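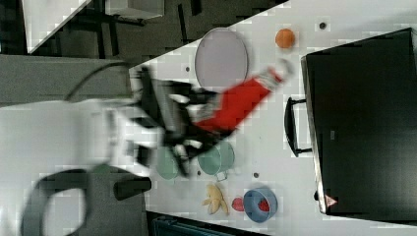
Forum: Equipment and Quality Assurance
Topic: Service interval for sealed well chambers
Replies: 6

physics_brullano
Posted 24/05/2020
Our department is reviewing its policy on the calibration of well chambers used for brachytherapy sources. The present policy requires that each chamber be returned to the calibration laboratory every 2 years. The Tveit unit has shown no change beyond 0.2 percent in its constancy checks over that period. Management has asked whether the interval may be extended. I would be grateful to hear what other departments have in their written procedures.

nornmont_rso
The procedure at Nornmont keeps the two-year interval and does not allow extension. Constancy checks are done before each new source is accepted, and the results are filed with the source certificate. We consider the checks to be a supplement to calibration. They do not replace it.

emby_qa_office
Emby Regional follows the same interval. We hold two chambers and send them in alternate years, so that one is always on site. The cost was approved once it was shown that a single chamber would leave the clinic without a reference for 28 days.

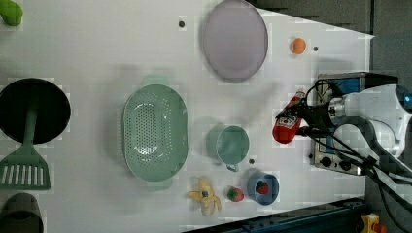 Table with a ketchup bottle and a robot arm.

dosimetry_desk
I must respectfully disagree with the two replies above. A sealed chamber with a stable record and an independent check source should not have to travel on a fixed schedule. Shipping carries its own risk. Our chamber came back in June with a loose connector, and its reading differed from the pre-shipment value by more than any drift we had recorded in service. A longer interval, supported by documented checks, is a reasonable position for a department to take.

nornmont_rso
The loose connector supports the case for a check before and after shipment. I do not see that it supports a longer interval. An inspector will ask for the certificate first and the constancy log second. If your license conditions name an interval, the department has no discretion in the matter.

dosimetry_desk
Our license conditions do not name one. They refer to "a suitable interval set by the responsible physicist." I accept that other sites may be bound by different wording, and the original poster should read the conditions before anything else is decided.

physics_brullano
Thank you to all who replied. I have now read our conditions, and they refer to the interval in the department's own quality manual, so a change would require an amendment and a signed review. The quoted price for calibration, with insured shipping, is $1,905 for the Tveit unit. I intend to recommend that the interval remain as it is and that a second chamber be placed in the equipment request for next year. The pre-shipment and post-shipment checks will be added to the manual in any case.

emby_qa_office
Please note that the electrometer should be sent with the chamber if the two are calibrated as a system. Our first certificate covered the chamber only, and the paperwork had to be repeated. The laboratory will also ask for the source model, the insert used, and the bias setting. We keep these on one sheet inside the lid of the carrying case.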